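2 Jan 2018

First day back and the arm quit on me before I had my coat off. Ok not quite. But close.

Came in early, wanted the Finwood job running by lunch. Powered up, homed fine, no faults on the pendant. Ran the open/close routine, fine. Then the first real pick, cycle 4 – fingers close, arm lifts, goes across, opens over the tray. Nothing in it. Controller says GRIP OK. Lifted nothing, carried nothing, dropped nothing, and logged it as a good part. Let it run on to see and it did it again at 6 and again at 14. All logged good.

This is the thing that scares me. A drop I can live with. A drop it knows about, it stops, I get a light, I walk over. This thing was perfectly happy. If I'd gone for coffee it would of filled the log with parts that don't exist and Finwood would be getting short trays again, like August. Not doing August again.

Stopped it. Locked out, tag on. Did it properly this time, no reaching in on a pause. (Note to self, the pause button is NOT a lockout, you know this, you wrote the sign.)

Checked the easy stuff first. Air ok. Cable ok where it goes through the wrist, which is where the last one broke. Wiggled the connector, no change. Fingers tight on the mounts. Then unlocked, stood back outside the guard, jogged it down low over the table with nothing there and watched the numbers while I opened and closed it.

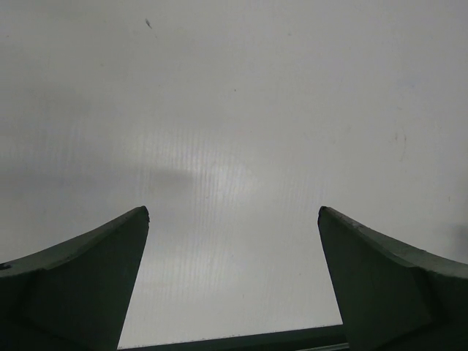

Position reading is the culprit I think. Wide open it should say 88 and it does. Closed on nothing it should go to zero, and mostly it does, but every so often it hangs up part way and sits there, and part way is right inside the window for "holding a part". So the controller isn't lying exactly, it's beleiving a bad sensor. Whoever set that window made it way too generous. (Me. August. I was tired.)

Called Daveck. Closed till who knows, recording. Called Dratel, got a person, they have the sensor but not the bracket, or the bracket but not the sensor, she was going to check and call back. Did not call back. The Mac Carthaigh gripper on the shelf would fit if I redo the adapter plate but then all the pick heights are off and I'd be reteaching everything. No.

For now – tightened the window, added a second check after the lift, made it fault out hard on any mismatch. Ran it slow at the end of the day with me standing right there. It faulted twice. Good, I guess? Thats what I want it to do. Means I babysit it till the part comes.

Told Finwood tomorrow. They were not thrilled.

To do: Dratel again first thing. Order two sensors not one. Go back thru the December log, all of it, and see how many "good" ones were air. Dreading that. Eat something.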